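Why does bread go stale?

Last November I left half a loaf on the kitchen worktop and went away to visit my sister. When I came back it was so hard I could knock on it like a door! I'd always thought stale bread was just bread that had dried out. Then I read up on it, and the real answer is a lot stranger.

Let's start with flour. Flour is full of starch, and starch is made of teeny tiny grains, far too small to see one by one. Inside each grain the starch is packed in neat, tight rows, a bit like pencils in a new tin.

When you mix flour with water and put the dough in a hot oven, those grains soak up water and swell. The neat rows get pushed apart and go all floppy and jumbled. Floppy, jumbled starch is soft, and that's a big part of why fresh bread is so lovely and squashy.

But starch doesn't stay jumbled. As soon as the loaf starts to cool, the starch slowly begins shuffling back into rows again (scientists have a whopping great word for this, retrogradation, which you can save for annoying your family at dinner). The rows are stiff, so the bread gets stiff too. It can even happen when the bread is wrapped up tight and hardly any water has got out.

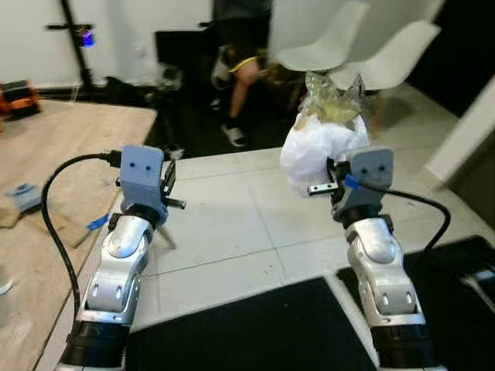 Now, where would you keep a loaf to stop it going stale? I used to say the fridge, and I was wrong for years. Starch shuffles back into its rows much faster when it's chilly, so bread in the fridge goes stale more quickly than bread in a cupboard. The freezer is different. It's so cold in there that the starch can barely move at all, and a frozen loaf keeps very well.

You can test this yourself. Take 2 slices from the same loaf and pop each one in its own bag. Put one in the fridge and one in a cupboard, and leave them until the next day. Then give them both a gentle squeeze. Which one springs back?

There's a trick for bringing stale bread back to life as well. Warm it up! Heat shakes the starch loose and it goes soft again, and that's why the inside of toast can be so nice even when the bread was a bit past it. Ask a grown-up to help with the toaster or the oven, and eat it while it's warm, as it firms up again once it cools.

One last thing. Stale and mouldy are not the same. Stale bread is fine for toast or bread pudding or crunchy croutons in your soup. If you spot any fuzzy bits, green or white or any other colour, the whole loaf goes in the bin, even the slices that look all right.

I made bread pudding with my next stale loaf and put in far too many raisins.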